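Jueves de puertas abiertas en el taller de campanas de Briria

Llegamos a Briria a las diez, con media hora de margen, y menos mal, porque el aparcamiento de Ots (el barrio de abajo, junto al río) ya estaba casi lleno. La entrada cuesta 2 euros y los niños pasan gratis. ¡Un regalo!

La visita la lleva Thitima Nakpan, que aprendió a afinar campanas en este mismo taller y contagia las ganas de meter las manos en el barro. Empezó por el patio de moldes, donde se mezclan arcilla, estiércol y pelo de cabra igual que hace dos siglos, y de ahí pasamos al horno. Los días de colada el bronce tarda horas en estar listo y en la nave no se oye una palabra. Nosotros no vimos colada – esas se hacen en abril – pero sí el desmoldado de una pieza de 85 kilos para la ermita de Kenda, y solo por eso ya valía el viaje.

Lo que más me gustó fue la afinación. Nabil Haddad golpeaba con un mazo, escuchaba, rebajaba un poco el interior en el torno y volvía a golpear. ¡Y se nota muchísimo! Nos dejó probar a todos, y el grupo era de 30 personas, así que paciencia tuvo. 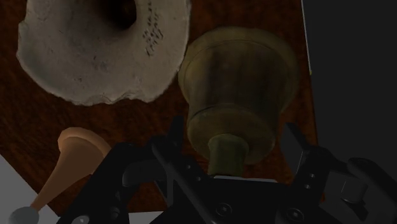 Forma de campana en tono pardo oliva, sobre madera oscura.

Al final se pasa por la tienda y por una salita con grabaciones de campanarios de la comarca. Me quedé hasta que cerraron, y me llevé una campanilla de mesa que suena en la bemol, o eso dice la etiqueta.

Para comer, el bar de la plaza: pedid las alubias. El taller abre también los sábados, con reserva previa.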